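How I blew the robot budget before the robot arrived

17 May 2022

I should say up front that I love a spreadsheet. So when we decided at Skiler to buy our first arm for the kitchen project, I made a lovely one, colour-coded and everything, and the arm took up one very big line at the top. Below it I'd put a tidy little row called "extras". Oh, that row!

The first quote came from Pullero and it looked brilliant until I got to page two, where the gripper was priced separately (of course it was) and so was the training day. Bhat came in higher but threw in both, plus a spare set of cables. I spent a whole evening going back and forth between the two with a pot of tea, and in the end I rang Bhat and asked the question I should have asked at the start: what do people come back and buy in the first year?

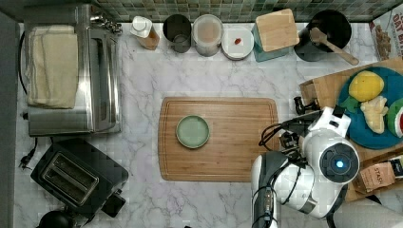 Cables, they said. Fingertips for the gripper. And a better mount, which was the one that stung, as ours added 11 per cent to the bill all by itself. We'd also clean forgotten delivery, and the lead time was up to 20 weeks, so our grand plan of a spring start slid to September.

Then there's all the ordinary stuff. Plates, boxes, chopping boards, pretend fruit! I'd put down £50 for the lot and I blush to think of it now. If you want a kitchen that feels like a kitchen you need clutter, and clutter adds up faster than you'd believe, even from the charity shop.

My advice, if you're at the quote stage, is to get your extras row up to a proper size before anyone signs anything. Ask for the service contract in writing too. Farano offered us eight visits a year and I very nearly said yes, then worked out we'd use two. We're on the two-visit plan now and I've spent the difference on fingertips.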